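Thursday, August 2026
Molar notebook, hand unit 2 (shirt folding)

Kevin asked me to write down what I do to the hand unit before a folding day, so I'm putting it all in one entry this time, with my usual wandering. Sorry in advance, Kevin!

Linkage and pads
Fingers wide open first, then a slow close, and feel for any catch on the way in. Last week the left side had a little hitch near the end of its travel and I blamed the pad for two days before Perihan found a thread wound around a pivot (yellow, naturally). Tweezers, then a dry brush, no oil. Wipe both pads with a lint-free cloth and check that they still stand parallel. Then try them on something soft and crumpled, fingers either side of the cloth, before asking for anything neat.

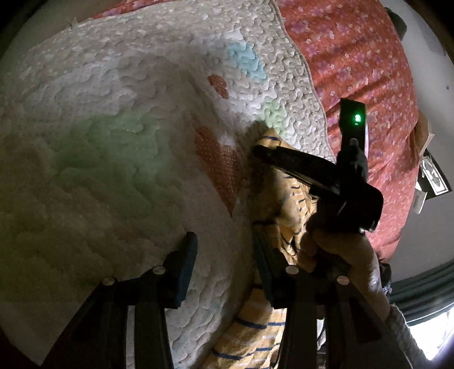
Edge pinch
I like the striped yellow top for this. The navy trim gives you a line to aim at, and the quilted mat underneath is puffy enough that a careless approach grabs mat and shirt together. Come in low, left finger onto the folded corner, and close until the fabric starts to lift. Leidy closes faster than I do and her numbers are fine, so I may just be fussy.

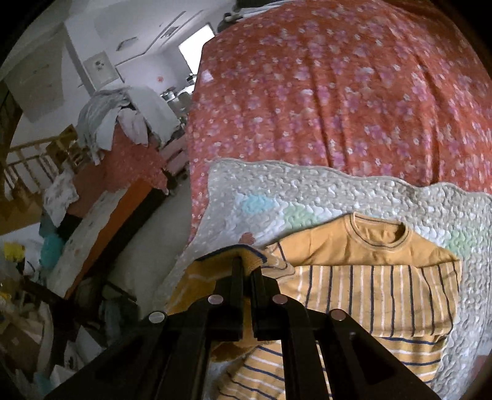 If the corner slips out, look at the pad faces before touching the closing force. I had it at 45 for weeks and kept nudging it up, when all it wanted was a clean pad. Back at 45 now, and please leave it there.

Spares
Édgar has 9 pads in the Henao drawer, bag 629. The Dimirow ones are a hair thicker, so don't mix them on one unit. Fredy wants all the pivots changed in October and I'd be glad of company for that.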